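Estetti opens first-person task collection to outside recording sites

GESTHOLM, July – Estetti, which builds training data for robot manipulation systems, said it has expanded its Sikodum program to 70 outside recording sites. The sites record people doing ordinary desk, kitchen and shop work by hand, and the recordings are used to train a model that learns two-handed tasks from example.

The program had been run from the company's own rooms in Gestholm. Under the new arrangement, contributors work at a desk or counter of their own and follow printed task sheets supplied by Estetti. Each sheet states a goal, describes the task and leaves the order of the hand movements up to the person doing it.

The current task list has 416 entries. Of these, 112 involve small office supplies, including staplers, tape dispensers, binders and label rolls. Estetti added the office group after early versions of the model did well with cups and boxes but poorly with narrow metal parts that need both hands.

Contributors are asked to work at their normal speed and to keep going if they drop something or have to try again. Failed attempts are kept and marked as such. Only recordings that show another person's face or private papers are removed.

Rezaei, a data review company, will check the recordings and write the step labels. It has assigned a separate group to the office tasks, where hands often hide the object being handled.
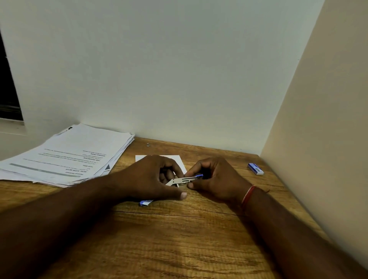 A contributor handles a stapler mechanism over a sheet of paper, with printed task sheets on the desk at left.

The first release to research partners will cover 115 tasks and is planned for the fall. It will include the recordings, the task sheets and the step labels. Partners will receive updates as more tasks pass review.

Sites that want to join can request the task list and recording guide through the Sikodum page on the Estetti website. Applicants need a fixed work surface and steady indoor light.

About Estetti
Estetti collects and prepares recordings of manual work for companies and labs that develop robots. It is based in Gestholm.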